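Saturday, September 4, 2021

Second round of dye vat tests on the Marnberg wool. The first round in May came out patchy, so I started over with fresh skeins and a longer scour.

Scour: 20 minutes at a bare simmer with a little neutral soap, then two rinses. The rinse water was still gray after the first one and mostly clear after the second. This wool carries more grease than the Bakalis we used all winter, and I think that was most of the trouble in May. The patches then were on the outside of the skeins, where the ties sat. I have retied everything with loose figure eights in white cotton.

Mordant: alum at the usual strength, no cream of tartar this time. Brought up slowly and held for 44 minutes. I meant to stop at 40 but was on the phone. Left to cool in the pot with the lid on.

Dye: dried madder, soaked overnight. The jar label says Zolham but I think it was refilled from the big sack, so treat the source as unknown. Tap water, with a pinch of chalk in pots B and C only.

Pot A, no chalk. Orange, quite even. Fine if we want orange.
Pot B, chalk, kept low. Good brick red. Took the color right to the middle of the skein.
Pot C, chalk, let it climb past 90 C on purpose. Brown, as everyone warns. Kept the skein for the sample book anyway.

Pot B is the one to repeat. The thermometer clip on that pot slips, and I had to hold it against the side for a good part of the hour. We need a proper clip or a second probe. I have written it on the order list under the gloves.

The exhaust bath from B still had plenty of color in it. I put in a half skein of the old Bakalis and left it with the heat off. After an hour it was a soft peach, darker at the bottom where it touched the madder bits. Next time strain first. The muslin bag is torn along one seam and needs sewing before anyone uses it again.

Wash test on B: cut a short length, braided it with undyed white, washed it warm with soap. Slight pink on the white. Second wash, nothing I could see. I would still tell people to wash it alone the first time. Light test strips are taped in the south window under card, half covered. Leave them alone until I say.

Weights are on the loose sheet in the back of this book. The small scale drifts if the door is open, so I weighed everything twice – the second column is the one to use.

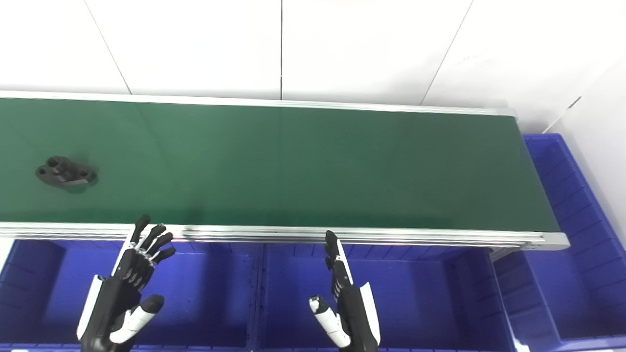 Ramil Catacutan read through this at lunch and thinks the chalk is doing less than I give it credit for. His view is that B came out red on temperature alone, and that A ran hotter than I wrote down. He wants a pot with no chalk, held as low as B, before anyone calls the recipe settled. Fair enough. My notes for A have only one reading in the first half hour.

So for the next session: pot D, no chalk, same heat as B, reading every five minutes. Same wool, same soak. Scour one extra skein for the Bamamero blend while the big pot is out.

Rinsed skeins are on the rack in order, A on the left. Madder jar is nearly empty.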